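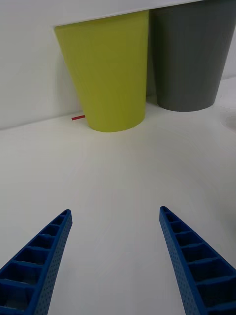

Mososix is a student robotics project and annual sorting competition based at Jallmont Technical College. It grew out of an elective course in manipulation taught by Virgil Munteanu and is now run jointly by the course and the college robotics club. Teams program a tabletop arm to pick up small items and place them in cups by color.

Format

Each team has six members at most. A round lasts 30 minutes, including setup, and is held on a white table against a plain wall. Items are laid out by a referee after the team has stepped back. A placed item scores if it stays in the correct cup until the end of the round. An item dropped outside the work area is out of play. Teams may restart their program 2 times per round without penalty.

Hardware

All teams use the same arm, the Thevar, with a two-finger gripper. Finger design is left to the students. Most designs use ribbed, open-cell fingers, which bend around an object under light pressure and need little material. Early fingers were solid and tended to push thin sticks away before closing on them. Iolo Jenkins, then a second-year student, introduced the ribbed type, and later teams have mostly changed the rib spacing and tip width.

Control software

Teams record demonstrations by hand and train a control policy on them with Ikenon, a software package maintained by the club. A typical entry is trained on nearly 700 demonstrations. Scripted motion is also allowed — it was the only method used in the first season — but has become rare.

Schedule

The course starts in the fall. Qualifying rounds take place in March, and the final is held on a Saturday later in the spring term.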